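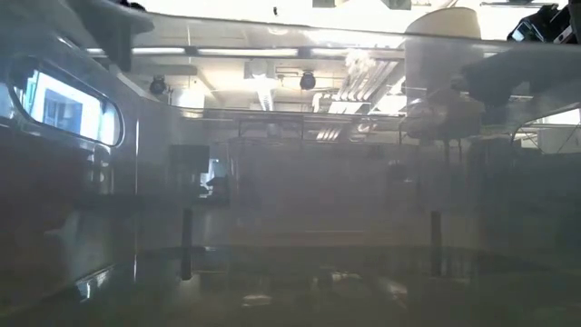

Cloudy Water in a Big Indoor Tank: What Works for Me

Murky water looks like a disaster, and I promise you it's one of the most satisfying things in the whole workshop to put right! I look after a large tank with an oval window in the side, and I've picked up plenty of little habits along the way. Most of them cost nothing.

Turn off the pump first and let everything settle overnight. I know, you want to get in there and scrub. Wait. Fine silt drops to the floor on its own if you leave it be, and then you can vacuum it up in slow, overlapping passes. Go fast and you'll be waiting another night.

Rinse your filter cartridge before you blame the water. Mine goes in a bucket with the hose on a gentle setting, working from the top pleat down. I rinsed one in September that I'd been ready to throw out, and it's still going.

Wipe the waterline every week. A grimy ring builds up right where the water meets the wall, and a soft white sponge with a little baking soda takes it off beautifully while it's fresh. Leave it a month and you'll need elbow grease – lots of it.

Clean the window on both sides. People forget the outside! Plain water and a microfiber cloth are plenty. Go all the way around the rim with an old toothbrush, especially at the rounded ends, where gunk loves to hide. Skip scouring pads and anything gritty, which can leave scratches that catch the light forever after.

Run a cloth down the seams while you're at it. I do mine from top to bottom in one stroke and look at the cloth afterward. It's a great way to spot slime getting started.

Check clarity the same way each time. Overhead lights throw glare and reflections all over smooth walls, so I stand in the same spot, look through the same part of the window and jot down a word or two in my notebook. "Hazy gray" one week, "better" the next – it's such a treat to read back.

Write your numbers on the wall. I keep a strip of masking tape by the valve with the last two meter readings (340 and 369 at the moment), so I can see at a glance how much I've topped off.

Last one: keep a separate set of sponges and buckets just for the tank, and label them. Soap left over from mopping makes foam like you wouldn't believe.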